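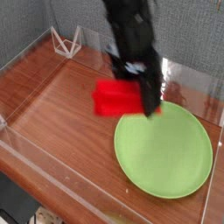
Green plates and red cloths introduced in the Morum dining room

The Plurkero Residence has changed the tableware and the table cloths in use in its ground-floor dining room at Morum. Each place is now laid with a round, light-green plate, and a red cloth is kept at every table for wiping the surface between sittings. The change took effect in July and applies to breakfast, lunch and the evening meal.

The new arrangement replaces the mixed white crockery that had been in use since the dining room opened. Residents had told the catering office on several occasions that white plates were hard to make out under the ceiling lights, particularly when the food was also pale. The catering office tested plates in 4 colors before the purchase was approved. Light green was preferred at both tasting lunches, and an order was placed for the Lema range. The plates have a matte surface and a low raised rim, which residents at the second lunch found easier to push food against with a fork or spoon.

"The plates had to stand out from the table and from the meal," said Loubna Lamrani, head of catering at Plurkero. "We tried a darker green first. It looked very good on the shelf, and it looked nearly black at supper time."

The red cloths are supplied by Cutus and are used on tables only. Blue cloths remain in use for the kitchen counters and yellow for the washrooms. Staff and residents are asked not to exchange them, even for a short time. A cloth that has been used on the floor goes straight into the laundry bin by the serving door.

Care of the tables

The wooden tables were refinished over the spring and now have a glossy surface. Crumbs and drips show more readily on it than they did before, and the wiping routine has been rewritten with this in mind. The cloth is to be folded before use and turned to a clean side when one side is soiled. Wiping follows the grain of the wood, beginning at the far edge and finishing at the near one, with the crumbs brought into a cupped hand or onto a tray.

Plates should be lifted and moved to one side while the table is wiped, and returned only when the surface is dry. They should not be slid across the wood. Two of the refinished tables were scratched in the first week in this way and have been sent back to the workshop – both are expected to return before the end of the summer.

Cloths are changed after each sitting. Damp cloths must not be left folded on the table overnight, as the dye may mark the finish. Scouring pads and spray polish are no longer to be used in the dining room.

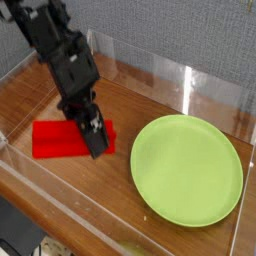

Residents' table duty

Residents who wish to help with laying and clearing may continue to do so under the table duty scheme. The scheme has 29 members at present. Members work in pairs, with one person clearing the plates and the other wiping down, and each pair looks after 2 tables. Places are open for the evening meal, where fewer members have signed up than at lunch.

Aiman Hidayat, who coordinates the scheme, will show new members the wiping routine and the laying order at the start of their first shift. The demonstration takes a few minutes and is given at the table itself. Members who have been in the scheme for some time are also welcome to attend, as the instructions differ from the earlier ones on the use of polish and on the folding of cloths.

"People have their own way of wiping a table, and most of those ways are fine," said Mr. Hidayat. "What we ask is that everyone uses the red cloth and lifts the plate."

Seated work is possible for those who prefer it. Plates can be stacked on the low cart, and a shorter cloth is available on request from the catering office.

Previous tableware

White plates in good condition have been washed and packed, and may be collected by residents for use in their own kitchenettes. Chipped plates have been removed from service. Any pieces that have not been collected when the storage cupboard is cleared will be passed to the secondhand shop on the same street.

Bowls and cups are not affected by the change. The catering office is considering light-green bowls from the same range and will decide once the plates have been in use for a full season. Comments may be left in the box beside the serving door or given to any member of the catering staff.

Replacement plates and cloths are held in the catering office, which is open on the ground floor until the end of the evening meal.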